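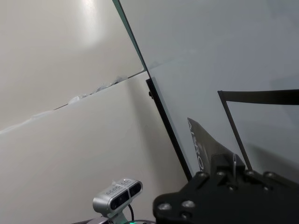 If you can't finish the obstacle you didn't finish the race, a reader wrote under my August post, and a medal for walking around the hard parts is just a souvenir you paid too much for. It got more thumbs up than anything I've ever posted on here, including the post itself, so I guess I know where most of you stand. I've been chewing on it ever since and I still think it's wrong, or at least wrong for the kind of races most of us do, so get a coffee because this one got long.

For anybody who doesn't follow obstacle racing, the argument is about wristbands. You start the course with a band on. Every time you come to an obstacle you have to complete it to keep the band, and if you can't, you can go back to the retry lane and try again for as long as your hands hold out (or until the cutoff). When you give up, somebody snips your band off and you carry on to the finish, except now you're not in the rankings. At some races you don't get the medal either. The other way of doing it is a penalty. You fail the monkey bars, you run a loop or carry a sandbag or do a pile of burpees, and then you get back on the course with everyone else, slower and crankier but still in it.

Brokine has always been a penalty series. That's the one I've raced most, and the one at Fendham is the closest thing I have to a home race. This year they switched to bands for everybody. Elites, age groups, the open waves, the lot. The email said it was to "bring the standard in line with the sport." I was annoyed when I read it and I was more annoyed after I ran it.

I should say up front that I lost my band, because somebody is going to bring it up. I lost it on the Cai, which is what Fendham calls its big hanging rig, rings into a low bar into those horrible little ball grips. I had two tries and came off in the same place both times, and then I stood in the retry lane looking at my hands and decided that was that. So yes, sour grapes, a little. I've tried to squeeze as many of them out of this as I can.

What bugged me was the rest of the day. The course had 28 obstacles and the Cai comes fairly early, right after the creek, when everyone's hands are wet and muddy. After that I had most of a race left and not one reason to try hard at any of it. I got to the spear throw and just threw the thing. Didn't line it up, didn't breathe, didn't do any of the stuff I'd been doing in the backyard all summer. It didn't matter whether it stuck, so why bother? I walked the hills. I chatted, which was nice! I had a lovely long chat with a woman who'd lost her band on the very same rig and who was about as interested in the bucket carry as I was. We carried our buckets. Nobody checked whether they were full.

With a penalty loop I'd have been furious, and I'd have been racing. That's the bit people who love bands don't seem to remember from when they were new. You come off the rings, you swear, you run your loop as hard as you can, and the whole time you're doing sums in your head about who's just gone past and whether you can get them back on the climb. One bad obstacle costs you something you can feel in your legs and then it's over. I have had some of my best races that way. I've also had some terrible ones where I did so many burpees I couldn't lift my arms to take my shirt off, and I remember those pretty fondly too.

Now the other side, because there is one and I don't want to pretend there isn't. Penalties can make a mess of a result. If the loop is short, a fast runner with no grip at all can skip every hanging obstacle on the course and still beat somebody who did the whole thing clean, and that's daft. I've seen it happen and I've watched the clean person find out, and it's not a nice thing to watch. It's supposed to be obstacle racing. If you can get on the podium without hanging off anything then you've won a trail race with some furniture in it. I get it.

And burpees were always a problem, I'll give you that too. No two people do them the same and no tired person does them right. I've seen burpees that were basically a curtsy. You can't put a judge in front of every single racer, and when you can't, the honest ones get punished and the others get a breather. So if what you hate is burpees, you and I have no quarrel.

But those are problems with bad penalties, and you can fix a bad penalty by making it better. Make the loop longer. Make it a heavy carry up something steep, on a roped path with one way in and one way out, so there's no fudging it. Put the timing mat on it so it's on the record that you went around. Wuvetix did the chips at Fendham and their results page already shows splits for half the course (I have looked at mine more than is healthy), so it can't be that hard to stick a mat at the end of a penalty loop. Then tune it. If people are skipping the rig on purpose because the loop is quicker, the loop is too short and you make it longer next year.

For the elite wave I'd leave the bands on. Those people are training for the rigs, a lot of them have rigs at home, and if there's prize money then I think you ought to have to do the course to win it. I don't think anyone in the open waves would lose a minute of sleep over the elites having their own rule. Most of us don't even see them. They've showered and eaten by the time we get to the creek.

Open waves are a different animal, though, and that's where nearly 500 people were at Fendham. These are folks with jobs, people who've signed up with their sister, people who've come back from having a baby or a knee done and want to find out what they've got. Loads of them can't hang from a bar for more than a few seconds on the day they sign up. They know that. What brings them back is being a bit better the next time, one more ring, one more hold before the splash. And you only find that out if you're still trying when you get there.

There's the line to think about as well. Unlimited retries sound generous until you're standing in one of them. At the Cai the retry lane was backed up so far that it got tangled with the people who were waiting for their first go, and some of them stood there in wet clothes getting colder while others rested up for another shot. Cold hands don't grip. I'm pretty sure some of those first tries were lost in the line. The staff were doing their best and staying cheerful about it, but there's only so much you can do with that many people and that many lanes. A penalty keeps everyone moving. You fail, you go, the next person's on the bars.

The answer I usually get to all this is "train harder." And sure, fine, I'm going to. I've got a hangboard up over the basement door and I'm doing my dead hangs while the pasta boils. But look at who that advice works for. It works if you've got a gym with a rig nearby, or the yard to build one, and wrists that'll put up with it. Grip takes ages to build, longer if you're heavier, longer again if you're past the age where tendons bounce back. I could take a big chunk off my running time in the same months it's taken me to get one ball grip further along. Plenty of strong, fit, stubborn people are going to lose that band every single time for years, and I don't think you should build an open race where they're only racing until the creek.

The reader I started with also said that medals have gotten too cheap, and we half agree on that. I have a drawer full of them and couldn't tell you what most are for. But I'd pull apart the medal and the ranking. Cover the distance, take your penalties, you get the medal. Do every obstacle clean and you get something extra, keep your band, get a little mark next to your name in the results, a different color shirt, whatever. I'd want that mark badly! I'd train for it all winter. It'd be something to chase, and if I blew it at the Cai I'd still have a race to run afterward. Some smaller events do it like that already and the world hasn't ended.

Brokine has a feedback form open until 21st October. It's linked in the results email, down at the bottom under the photo sales, and it takes about as long as tying your shoes. There's a box for comments on the new rule. If you liked the bands then tell them that, I mean it, I'd sooner they heard from everyone than just from the grumpy ones. If you were one of the people walking the back half with me, tell them what you did at the spear throw.

I've already sent mine in. It was nearly as long as this. I asked for bands for the elites, a long carry for everybody else, and for somebody to please move that rig to the other side of the creek, or at least leave a pile of towels by it. And I've signed up for next year at the early price, so I suppose they know how seriously to take my threats.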